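Gallery: the tables of our reading room in Larbridge

Text by Iwona Ziółkowski. Last change: 22 Dec 2021

Welcome to the gallery page of our small reading room. In June we closed the door for some weeks and put all the tables in order, and many visitors asked me afterwards what was done and with which products. I am not a carpenter, I only keep the room, so please excuse me if I use a wrong word for something. I have tried to write everything down carefully.

The tables came to us from the old Gallegos canteen, when it was emptied. They had several coats of dark varnish and on some of them people had cut their initials. We paid 3,340 for the whole work, and 1,069 of this was for sanding alone. The rest went to oil, new screws for the legs and the transport to the workshop and back.

The sanding was made by the Gokevar workshop. They started with coarse paper and finished with a very fine one, always along the grain. I had asked them to leave the initials if they were not deep, but most of them disappeared with the varnish. Two or three visitors were a little sad about it.

For the surface we chose an oil from Lunura without colour. We made a test on the back of one board before we decided. With the darker oil the wood looked heavy, and the room does not get much sun in the winter.

On the tables we keep very few things now. Pens and paper slips have their place on the shelf by the door, and bags can go under the bench.

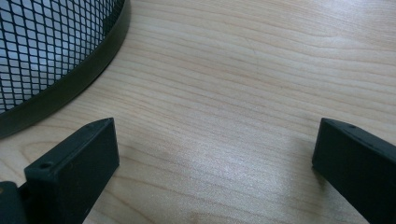 Pale wood with long wavy lines, and the round black mesh container in its corner. I like best the part where the lines bend in wide arcs.

How should I clean an oiled table at home?
Use a soft cloth which is only slightly damp, wipe along the grain and dry the wood directly afterwards. Do not use scouring powder. When the surface begins to feel rough, put on a thin coat of oil and take away what is left after 5 minutes.

If you would like to see the tables, the room is open every afternoon at 93 Mill Lane. Please put your cup on one of the cork mats, they are on the window sill.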